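Club captain removed by the board mid-season, does the team get a say?

I play in the second singles spot at a small tennis club in Steinbach. In November our board met at 7 p.m. and dropped the team captain with three league matches left. We got a two-line email. The players weren't asked, and the new captain is a board member's doubles partner. We have 192 members and I think most of them would want a vote. Can we force one, or is this just up to the board?

Domenica Haslinger

Read your bylaws before anything else. At most clubs the captain is appointed by the board, and whoever appoints can usually remove. If yours says the captain is elected by the players, the board probably went past its powers and you can say so in writing.

For a members' vote, look for the section on special meetings. Ours at Urkumton asks for 20 signatures and a stated purpose. The board then has to send out notice. Keep the purpose to one sentence — "to vote on the removal of the team captain" is enough. Also check the league rules. Some leagues want the captain's name filed before the season and a change has to go through them.

Ilta

Same thing happened to us. We made a lot of noise and lost two good players over it. Just finish the season and run for the board in spring.

Avada

Agree on the bylaws, but get the current copy. Ours had been amended and the one on the website was old. Ask the secretary for it by email so you have the date. And talk to the old captain first. Ours didn't want to come back and we had already collected the signatures. 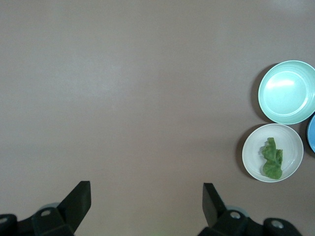

Ilta again: fair point on asking the old captain, we never did that either. I'd still wait until the last match is played before handing in any signatures.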